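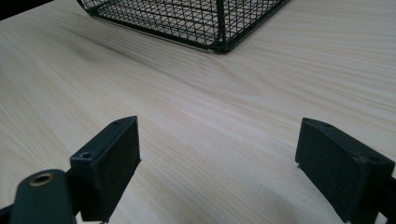 Call for Participants: Hand-Held Gripper Build and Recording Sessions

Eder Shared Workshop, Valmont Street, Grusstead

Replies by 23rd August

Summary

The Larko build group is looking for nine people to operate, maintain and help rework a pair of hand-held grippers at the Eder workshop. The grippers are used to record household handling tasks. The recordings will be used to train a small two-arm robot that the group is building in the same workshop. Work on the arms began in April. The grippers are finished to the point where other people can use them, and the group now needs hands other than those of the people who built them.

This is an unpaid call. Participants get workshop access for the length of the program, use of the printers and the small lathe during group hours, and a full copy of the drawings, firmware and recordings at the end.

Background

Each gripper is held in one hand and has two black fingers that open and close on an object. A camera is fixed on top and looks down past the fingers toward the table. The operator does a task with a gripper in each hand. The camera video is stored together with the finger opening, so that the arm can later be given the same task with the same type of finger.

The arms will carry the same fingers as the hand-held units. For this reason any change to finger shape or pad material has to be made on every unit at once, and the recordings made before the change are filed separately. Participants joining the build track should expect a good deal of repeated work on account of this rule.

The parts budget for the program is $400. It covers pads, fasteners, filament, cable and a spare camera module. Larger purchases go through Theresia Aigner, who coordinates the program and keeps the parts list.

The target is 2000 usable recordings. Almost 400 attempts have been made so far by the build group, and many of them will be dropped for reasons given under Known Problems.

Tasks in the current set

The task set is limited to objects that fit on the wooden table. The following are in use:

Moving a lidded cup into or out of the wire basket.

Moving the basket to a marked position with both grippers.

Lifting clear containers by the wall. Clear objects are included on purpose, as the depth estimate is poor on them and the fingers are often closed too early.

Setting soft or crumpled items into the basket without catching them on the wires.

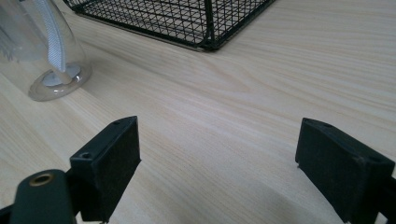
Positions open

Operators. Operators attend the recording sessions and do the tasks as listed on the session sheet. No technical background is needed. Operators should be able to stand at a table for the length of a session and hold a gripper in each hand. Left-handed people are asked to apply, as the current recordings were all made by right-handed builders and the left gripper is clearly underused in them.

Build assistants. Build assistants work on the grippers and on the arm mounts between sessions. The work includes printing and fitting fingers, replacing pads, crimping and routing cable, and checking that both grippers open to the same width. Applicants should be comfortable with a hex driver, a caliper and a soldering iron. Experience with threaded inserts in printed parts is useful.

Data reviewer. The reviewer watches the recordings, marks the start and end of each attempt, and rejects those that do not meet the criteria. The work can be done at home after the first session. A computer able to play several video files side by side is required. The reviewer should not be an operator in the same session.

Applicants may ask for more than one position. Final assignment is made after the introductory evening.

Equipment on hand

Two Larko hand-held grippers with camera and cable.

One light wooden table on the carpeted side of the workshop, with stands behind it for the arm bases.

One black wire-mesh basket, low sides, open top.

Assorted cups, lids and containers. Donations of further kitchen items are accepted if they are clean and unbroken.

One recording computer.
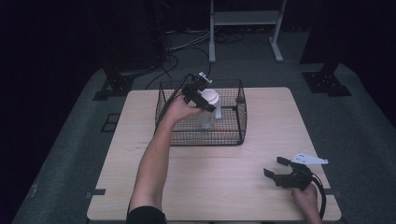 Both grippers at the table. The left one is closed around the upper part of the cup, below the lid.

Session procedure

Sessions are held in the evening at the Eder workshop. There are five sessions in the program, each lasting two hours including setup. Operators are expected at all of them. Build assistants attend the first and last and otherwise arrange their own times within group hours.

Each session runs in the same order:

1. Connect both grippers and confirm that each camera shows its own fingers on the monitor. If left and right are swapped, exchange the plugs at the computer. Do not rename the channels.

2. Close both grippers fully, then open them fully. The software stores these two positions as the limits for the session.

3. Place the basket and the first object according to the session sheet.

4. Start with the grippers open and clear of all objects. Hold still until the tone.

5. Do the task at normal speed. Avoid correcting the grip more than once. A slow recording is kept; a hurried one usually has to be repeated.

6. Return to the open position and hold still until the second tone.

7. Call out any slip, drop or cable snag so that the reviewer can find it. Do not stop the recording yourself.

Operators change over after each block of attempts. Long sleeves are allowed, but loose cuffs must be pushed back or fastened so that they do not cover the camera.

Acceptance criteria

A recording is kept if both fingers of the gripper in use are visible throughout, the object ends up in the stated position, and the cable did not pull on the hand in a visible way. Dropped objects do not disqualify a recording as long as the drop is called out. These are filed under failures and are needed in their own right.

A recording is rejected if the operator touches an object with bare fingers, if the table is bumped out of position, or if the opening value and the video drift apart. The drift test is automatic and its result is shown after each attempt.

Known problems

The cables are too stiff. Each runs from the gripper along or past the hand and off to the side, and on wide movements the operator can feel the drag. A softer cable has been ordered. Until it is fitted, the basket stays near the back edge of the table and tasks that need crossed arms are suspended.

The pads wear at the edges. Catching the wire rim of the basket is the main cause. Build assistants will test other materials, with the restriction that a new pad must have the same thickness as the old one.

Thin wire and grain pattern confuse the tracking. The table has long grain lines, and camera position is partly worked out from them. When the basket fills much of the view, the mesh takes over and the position estimate jumps. Several blocks of recordings were lost to this before the fault was identified. Suggestions from applicants with a background in visual tracking are welcome and may be included in the reply.

The black fingers in front of the black basket are hard to separate in the video. A lighter finger has been proposed. It would mean reprinting the full set and starting a new recording series, so no decision will be made before the end of the current program.
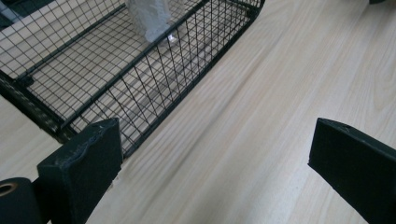

Gripper camera view, fingers open, basket at upper left.

Safety and workshop rules

The arms stay unpowered during all recording sessions. Powered arm tests are run separately by the build group, and participants may watch from outside the taped line. Eye protection is required at the lathe and while trimming printed parts. Drinks are kept off the table, including at times when no recording is in progress.

The cameras point at the table but may pick up hands, sleeves and parts of the room. Sound is recorded only for the call-outs and is deleted after review. Participants sign a consent form that covers release of the recordings under an open license. Anyone who does not want their recordings released can still join as a build assistant.

Applicants under 18 need a signed form from a parent or guardian and may not use the lathe.

How to apply

Send a short message to Theresia Aigner through the contact form on the Eder workshop page, subject line "Larko call". Paper replies can be left in the box at the Valmont Street entrance. Please state:

The position or positions you are applying for.

Which hand you write with.

Any evenings you cannot attend.

For build assistants, one or two lines on something you have built or repaired. Photographs are not necessary.

Whether you need a seat or a lower table. The present table can be exchanged between sessions, but not during one.

Current workshop members apply in the same way as everyone else and do not receive priority. All applicants will get an answer, and those accepted will be sent the session sheet and the consent form before the introductory evening. Applicants who cannot be placed will be kept on a list for the second recording series unless they ask to be removed.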